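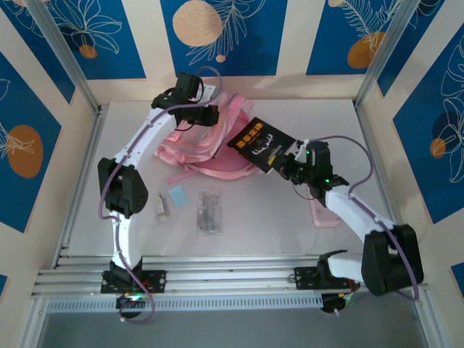
검색어를 입력하세요 검색

책가방에 책 구겨지지 않게 넣는 법 (표지 모서리 지키기)

저는 책을 좀 험하게 들고 다니는 편이었어요. 가방을 의자에 걸어 놓고 입구만 살짝 벌려서 위에서 툭 떨어뜨리는 식으로요. 그러다 작년에 산 소설책 모서리가 집에 오는 길에 하얗게 까져 있는 걸 보고 얼마나 속상하던지! 그 뒤로 넣는 방법을 싹 바꿨는데, 해 보니 별것 아니면서도 차이가 꽤 커서 적어 둡니다.

준비물은 별로 없어요. 가방, 책, 그리고 가방을 눕힐 만한 평평한 자리. 저는 식탁을 씁니다. 가방 밑바닥이 더러우면 얇은 천 한 장 깔아 주시고요.

1. 가방부터 비우기

귀찮아도 한 번은 다 꺼내세요. 저는 바닥에서 영수증이랑 머리끈, 뚜껑 없는 볼펜이 나왔어요. 이 볼펜이 범인이었던 적이 많습니다. 책 밑면에 파란 줄이 죽 그어져 있으면 십중팔구 볼펜이에요. 부스러기는 가방을 뒤집어서 탁탁 털고, 구석은 마른 칫솔로 쓸어 내면 잘 나와요.

2. 가방 눕히기

세워 놓고 넣으면 가방이 자꾸 주저앉잖아요. 특히 반들반들한 재질로 된 말랑한 가방은 더 그래요. 그래서 등판이 아래로 가게 탁자에 눕힙니다. 어깨끈은 밑에서 뭉치지 않게 옆으로 빼서 납작하게 펴 주세요. 끈을 깔고 앉은 가방은 바닥이 울퉁불퉁해서 책이 기울어요.

3. 지퍼는 끝까지 열기

반만 열고 밀어 넣다가 지퍼 이빨에 표지가 긁히는 경우가 제일 많아요. 양쪽 다 끝까지 내리고, 앞판을 한 손으로 들어 올려 안이 훤히 보이게 해 주세요. 앞판에 투명하거나 반투명한 부분이 있는 가방이라면 꺾어서 접지 말고 둥글게 젖히는 게 좋아요. 제 옛날 가방은 하도 접어 대서 허옇게 금이 갔거든요.

4. 책은 비스듬히, 모서리부터

오늘의 핵심! 책을 똑바로 밀어 넣으려고 하면 양쪽 모서리가 동시에 입구에 걸려요. 살짝 대각선으로 기울여서 한쪽 모서리를 먼저 안으로 넣고, 그 모서리가 안쪽에 들어갔다 싶으면 나머지를 천천히 눕히면서 돌려 주세요. 잡는 곳은 아래쪽 가장자리가 편합니다. 이때 표지만 잡지 말고 본문까지 같이 꼭 잡아야 해요. 표지만 잡으면 책이 벌어지면서 속지가 접혀요. (저는 이걸로 시집 한 권 망쳤어요... 아직도 그 페이지만 펴져요.)

표지가 검은색 같은 어두운 색이면 손자국이 잘 보이니까 손부터 닦으시고요. 띠지는 저는 그냥 벗겨서 책 사이에 끼워 둡니다.

5. 책등 방향 정하기

책등을 가방 바닥 쪽으로 둘지 등판 쪽으로 둘지 의견이 갈리더라고요. 전에 같이 책 모임을 하던 Eino Honkanen 씨는 책등이 무조건 아래라고 했는데, 저는 책등을 옆으로 둬요. 서점에서 책장에 꽂힌 모양 그대로요. 두꺼운 책은 이렇게 하는 쪽이 덜 뒤틀렸어요. 큰 책은 등판 쪽, 작은 책은 앞쪽입니다.

6. 빈 공간 채우기

책이 한 권뿐이면 걸을 때마다 안에서 쿵쿵 놀아요. 손수건이나 얇은 카디건을 접어서 옆에 끼우면 딱 좋습니다. 물병은 되도록 바깥 주머니로 보내세요. 안에 넣어야 한다면 책은 지퍼백에 따로! 저는 물병 뚜껑을 너무 믿었다가 도서관 책값을 물어낸 사람입니다.

7. 닫고 세워 보기

지퍼를 올릴 때 표지가 물리지 않게 손가락을 안쪽에 대고 같이 따라 올리세요. 다 닫았으면 가방을 천천히 세우고 살살 한 번 흔들어 봅니다. 덜컹거리면 6번으로 돌아가시면 돼요.

자주 받는 질문 하나만 더요. 북커버를 꼭 씌워야 하느냐고들 하시는데, 매일 들고 다니는 책이면 씌우고 하루 이틀 볼 책이면 안 씌워요. 커버가 헐거우면 넣을 때 오히려 걸리더라고요. 씌울 거면 꼭 맞는 걸로 하세요.

아이 책가방도 똑같이 하면 됩니다. 저희 조카는 4번까지만 알려 줬는데 그 뒤로 공책 귀퉁이가 훨씬 덜 말려 있어요. 가방 눕히는 걸 특히 재밌어하네요 ㅎㅎ

다음 글에서는 이미 까진 모서리 손보는 법을 올려 볼게요. 풀을 두 종류 사 놨는데 아직 하나밖에 못 써 봤어요.

2022년 4월 7일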